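Sturneston Evening Kitchen — progress report, October

Hi Linnea,

You asked for something shorter than last time and with fewer attachments, so I'm going to try to get it all into one letter. The numbers you need for your own paperwork are near the end, and you can skip straight to them if you're in a hurry (I won't be offended!).

The big news is that the evening cooking classes are running, and they're full. We planned for 26 people across the fall session and we have 26 signed up, with a short waiting list that Mingxuan keeps in the back of the recipe binder. Most of them came through the housing office on Nenberg Street, a few through the library, and one couple walked in to ask about parking and stayed for dumplings.

We changed the order of the classes from what I wrote in the proposal. Soups were supposed to come first, then beans and grains, then breads. But the stove hookup got held up waiting on the inspector, and we had a room full of people and no burners, so we started with doughs. Flatbread, dumpling wrappers, a plain white loaf, and a cheese bread that Benedito Brito taught from his grandmother's recipe. We baked everything in the two countertop ovens, one tray at a time, which made for some very long evenings. People hung around and talked while they waited, though, and I think that's a big part of why they keep coming back. Soups started once the burners were in and we're now caught up to where we should be.

The other change is the budgeting piece. In the proposal I had it down as a separate lecture with handouts. We tried that once and it was dull, me included. Now Guoqing Yao does it as part of the cooking. He puts the grocery receipt up on the wall at the start, and while the onions are going he walks through what each thing cost and what he'd swap out if he had to. It takes maybe a quarter of an hour and folks argue with him the whole way through, especially over canned tomatoes.
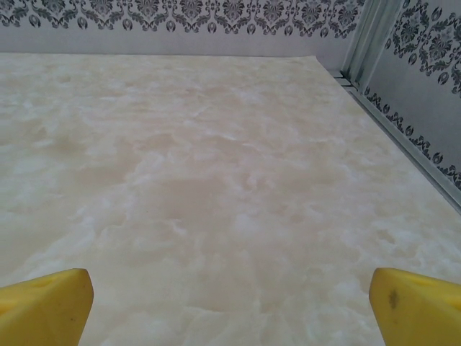
Qianru Qin wrote on her feedback card that the dough nights went by too fast and she'd have liked to make the wrappers twice, once to mess them up and once to get them right. Two other cards said pretty much the same thing, so in the winter session wrappers get a repeat night and the white loaf gets dropped. It was the least popular one anyway.

Now the money. We've spent a little less on groceries than planned and more on equipment. The extra went to sheet pans, a second scale, and decent knives — the donated ones were hopeless. I'd like your OK to move 5 percent of the grocery line over to equipment to cover it. The total doesn't change. Rent and insurance are exactly as budgeted.

Attendance has held up at about 30 visits a week once you count the people who come to both nights. We lost three people early on, two to shift changes and one who moved away. Childcare is still our weak spot. We don't have any, and I hear about it constantly. I've talked with the after-school program about sharing their room on the later night, and they're open to it if we can cover one staff person until 8:30. I don't have a price from them yet.

Still to do before the session closes: the bean and grain classes, the potluck, and the follow-up phone calls asking whether people are cooking any of this at home. Mingxuan Du is making the calls and I'll send you his notes as he writes them up.

If you want to visit, come on a bread night and come hungry. We start at 6, and the side door is the one that opens.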